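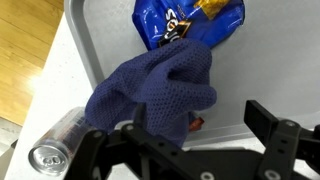

Shalini Bajpai wrote in to ask why her mesh shirts pass every wash without trouble and then come back from the dryer with small snags along the hem. Her question is the one the Claruldale Laundry Room desk receives most often, so it is answered first.

Why do mesh items snag in the dryer and not in the washer?
In the washer, water keeps fabrics apart and the load moves slowly for most of the cycle. In the dryer, items fall on each other with every turn of the drum. An open zipper or a bra hook will catch in a knit opening and pull one yarn out of line. Close all zippers, fasten hooks, and dry mesh apart from denim. A hem is the usual place for damage, as it is the thickest part of the garment and stands out from the bundle.

Can a snag be repaired?
A pulled loop can be worked back to the inside with a blunt needle or a snag tool. Do not cut it. A cut loop in a knit can start a run. A hole in warp-knit mesh tends to stay the size it is; a hole in weft-knit mesh does not, and should be closed with a few stitches before the next wash.

Which settings should I use in the Claruldale machines?
The building has two models. On the Rarnano washers (ground floor), select Delicate, cold, low spin. On the Shim washers (second floor), select Program 4 and turn off Extra Spin, which stays on from the previous user. Both dryers should be set to Low. The Medium setting on the second-floor dryers runs hotter than the one on the ground floor.

How much detergent?
Use 20 ml of liquid for a half load and no more than twice that for a full one. The local supply is soft, and the amounts printed on most bottles assume harder water. Too much detergent leaves a film that makes mesh feel stiff and hold odor. If this has already happened, run the items once with no detergent.

Is fabric softener safe for mesh?
It does no structural harm. It does coat polyester and nylon, and sportswear will take up sweat less readily afterward. Leave it out for athletic clothing. The softener drawer on the Shim washers may be left empty.

Do I need a mesh laundry bag?
For items with straps, yes. For plain shirts and shorts, turning them inside out is enough. Fill a bag to half its volume at most. A full bag washes poorly in the center and can throw the drum off balance, in which case the washer stops with code E64.

What do I do about code E64?
Open the door when the lock releases, spread the load by hand, and restart on Rinse and Spin. Do not restart the full program. If the code returns with an evenly spread load, put the out-of-order tag on the handle and report the machine number.

Will dark mesh fade?
Navy and black polyester hold color well at any normal wash temperature. Nylon is less stable. Cotton mesh will lose some color over time. Chlorine bleach should not be used on any of them, and should be kept out of mixed loads.

May I line-dry in the building?
Yes, on the racks in the Wurnel annex, from 6 a.m. to 10 p.m. Lay heavy knits flat; a wet sweater on a hanger will stretch at the shoulders. The spin in the annex extractor is fixed at 530 rpm and is suitable for mesh.

Can I iron it?
Polyester and nylon mesh should be ironed only on the lowest setting, through a cotton cloth, with no steam. Check the care label first. A label with a crossed-out iron means no contact at all, cloth or not. Cotton mesh (100 percent) takes a medium iron.

How do I report a damaged item?
Fill in the form at the ground-floor desk before the end of the month in which the damage was found. Include the machine number, the program used, and the care label. Items without a care label can be reported but are not eligible for a refund of the cycle fee.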